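Search the help pages Go All topics

Wide flat fingers or narrow ones for picking up markers with two small arms?

Posted by Rokeya Gazi, 22 February 2021

I have two small tabletop arms in an enclosure and I'm trying to decide which fingers to leave on them. The job is sorting whiteboard markers and putting caps back on. One arm holds the marker and the other handles the cap. I have two sets of fingers to choose from. The first set is the wide plate type from Zundach, with a cutout in the middle. The second is a narrow printed set that a friend at Anozie made for me last July.

The wide plates hold a marker very well once they have it. It doesn't twist when the other arm pushes on the end. My trouble is getting to it in the first place. When the markers are close together the plate bumps the one next door, and then everything rolls and I have to start over. The narrow fingers get in between fine but the marker turns in the grip as soon as there is any side load.
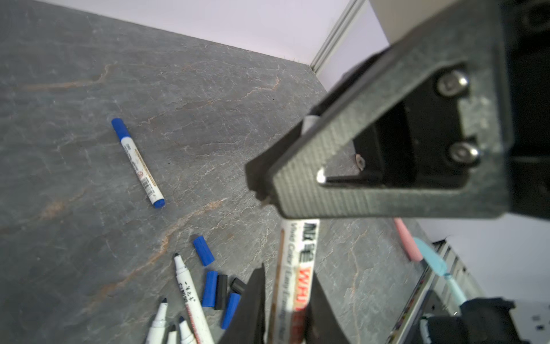 Finger width matters to me for a second reason, the wrist camera. It is fixed close to the gripper, so whatever finger I bolt on ends up in its view. With the dark plate on, a big piece of the right half of the picture is plate, and the loose caps I need to find are down in the lower middle, next to the marker tips. I can still see them from this height, but when I come down lower I lose them. I tried tilting the camera and got the caps back but then lost the fingertip, so I couldn't tell when to close. I also have a fixed camera that sees the whole floor, but I haven't used it for anything except watching.

Both arms run off one Wevum controller. Grip force is set to 67 on its scale, and I haven't changed it between finger sets. Should I keep the wide plates and work on the camera, or give up on them and fix the slipping some other way?

Kayode Ogunleye

Narrow. Put some rubber on them. I had wide ones and took them off after a day.

Catherine Crichton

I would not pick one set for both arms. You described two different jobs. The holding arm needs to resist twisting and the cap arm needs to fit into small spaces, so put the wide plates on the first and the narrow ones on the second and see how far that gets you. The controller should let you save a separate force number for each arm. 67 may be fine for the plates and too low for the narrow set, so your comparison isn't quite fair until you tune them one at a time.

On the camera, use the fixed one to find things and the wrist one only for the last bit of travel. That is how I set up a pair of arms with a Prukden camera overhead. The overhead view gives a rough position, the arm goes there, and the wrist view only has to answer whether the part is between the fingers. At that point it doesn't matter much that the plate covers half the picture. 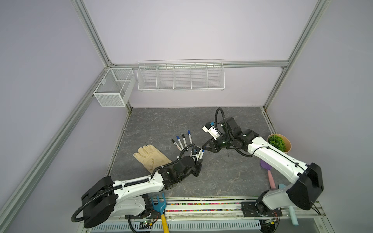 3 min read

The layout also decides a lot. Four markers fanned out side by side with the caps all toward the back wall is an easy case for the fixed camera and a hard one for a wide finger, depending on how much room there is between barrels. Pick from the outside of the row and work inward, and the plate on the outer side always has free floor next to it. If you come straight down on one of the middle two you will bump a neighbor with either set, only less often with the narrow ones.

I would also try something that isn't a marker before you decide. A soft glove or a thin plastic handle will tell you more about a finger than another 3000 marker picks. My own log stopped at 1596 and I had learned most of what I was going to learn in the first hundred.

As for rubber, it helps, but thin sheet works better than thick. Thick rubber lets the marker rock, and for capping that is as bad as slipping. Check the closed position again after you add it - the fingers will now meet earlier than the controller thinks they do.

Kiran Vashisht

Agree with most of what Catherine wrote. One thing to add is that you can cut a shallow V into the narrow fingers. A round barrel sits in the V and centers itself, which also helps the other arm know where the end is. Mine is around a millimeter deep and printed in the ordinary plastic. It's worse for flat things, so keep the old pair in a drawer.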